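FLASTDALE – Nillby, the apartment rental and relocation agency, today announced the opening of a neighborhood office in the Barbu district of Flastdale. The office will assist newcomers looking for long-term rentals in the area. 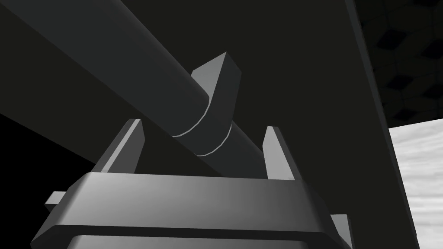
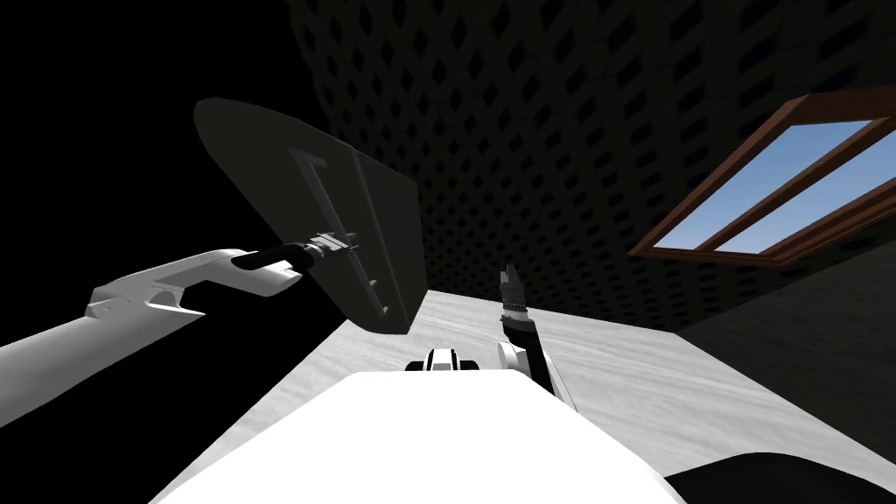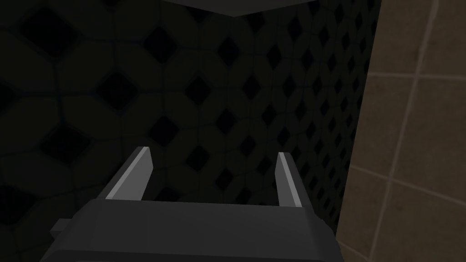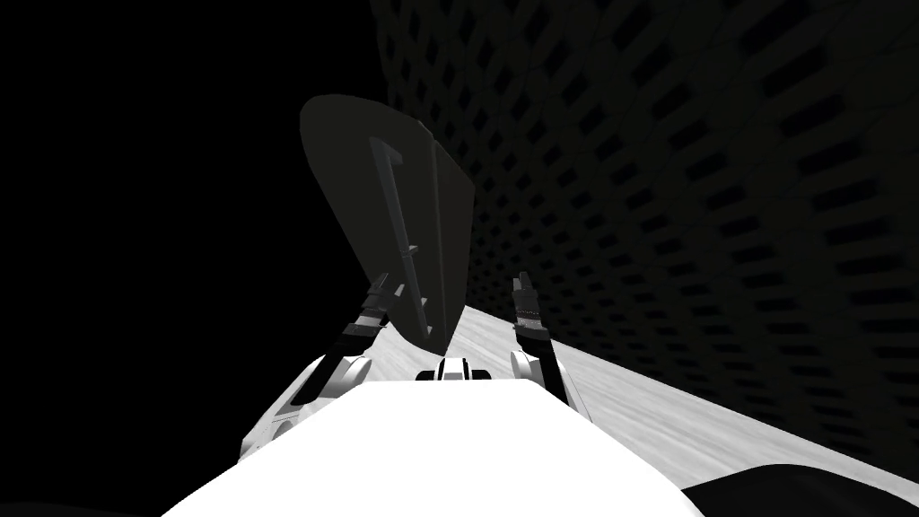
The Barbu office will list 50 apartments at opening, most of them in small buildings within a short walk of the Astura streetcar line. Viewings may be booked until 8 p.m.

"Many of our clients want a quieter street and still need to get downtown for work," said Desta Fikre, director of rentals at Nillby. "Barbu has been on their lists for several years."

Tenants who sign a lease through the office before the end of September will pay a reduced agency fee. Vasilică Dumitrescu has been appointed office manager and will lead a team of 10.

Inquiries may be made in person at the Barbu office or through any Nillby branch.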